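Killness Trades College
Desktop Hardware Servicing, Unit 2
Handout: Removing and refitting a processor

Read this before you come to the lab. The written part of the assessment is drawn from this handout and from the Parnisitz service manual, sections on sockets and cooling. Bring your own wrist strap if you have one. The lab has spares, but the clips on some of them are worn.

Getting the tower ready

Shut the computer down, switch it off at the back and pull the power cord. Hold the power button in for a few seconds to drain what is left in the supply. Lay the tower on its side so the open side will face up, then take off the side panel and put it somewhere it won't be stepped on.

Clip the wrist strap to bare metal on the chassis. Paint is an insulator, so look for an unpainted edge or a screw head. Do this before you touch anything on the board.

The heatsink comes off first. If the machine has been sitting cold, the old thermal compound may have set hard. Run the computer for ten minutes before shutting down, then loosen the screws in a diagonal order, a couple of turns each. Twist the heatsink gently to break the bond. Don't pull straight up.

Handling the chip

Hold a processor by its edges only. The type used in this unit has flat contacts underneath and the pins are in the socket, which means that most of the damage we see is to the motherboard. A bent pin can sometimes be straightened under magnification, but plan on replacing the board. 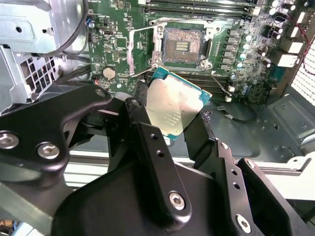
Old compound comes off with isopropyl alcohol and a lint-free wipe. Work from the outside of the heat spreader toward the middle so you don't push residue over the edge and onto the green substrate. A faint stain on the metal is fine. Lumps are not. Once the spreader is clean you should be able to read the etched markings, and you need to copy these onto your job sheet before the chip goes back in.

The load plate stays fully open until the chip is seated. Lower the processor level and line up the notches and the corner triangle with the socket before letting go. It should drop the last little bit under its own weight. If it doesn't sit flat, lift it out and check the orientation again. Never slide it around to find the fit — that is how pins get bent.

Finding your way around the case

You will be asked to identify the main parts in an open tower. Start with the socket and work outward. Memory slots are beside it, with a latch at the end of each. The expansion slots are further along, and the cards in them are fixed at the rear of the case, by screws in older machines and by plastic clips in many office models. Coloured plastic generally marks something meant to be released by hand, without tools.
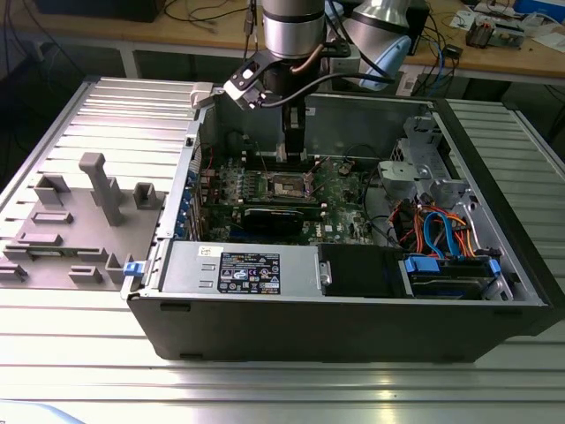 Cables cause more trouble than any other part of this job. Before you move one, note where it goes. SATA data cables are thin and flat, and some have a small metal catch that must be pressed before the plug will come out. Power leads are bundled together and tend to be just long enough. If you have to shift a bundle to get at the heatsink, tuck it over the drive cage and not across the board.

Leave the power supply closed. It is a sealed unit for our purposes and holds a charge after the cord is out. What you need from it is on the rating label: input voltage, output on each rail, and total wattage. Copy the total wattage to your job sheet.

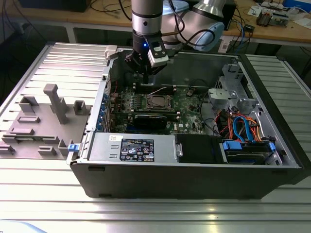
Putting it back together

Close the load plate and press the lever down under its catch. Expect it to take some force and to creak a little. With the plate locked, apply compound: a dot the size of a small pea in the centre of the spreader. We stock Skokier paste in the lab. Don't use your finger to spread it.

Set the heatsink down once, straight, and tighten in the same diagonal order. Reconnect the fan lead. A machine started with the fan unplugged will usually stop with a warning, but don't rely on that.

Run your eye over the case for loose screws, then unclip your strap, refit the panel, stand the tower up and power on. Check in the firmware screen that the processor is named correctly and let the temperature settle before you record it.

Job sheet

Hand in one sheet per student, even if you shared a machine. It has 19 lines and you need at least 17 filled in for a pass. Anything marked "not applicable" needs a short note beside it.

Reading for next class: Gebretsadik workbook, the chapter on memory faults.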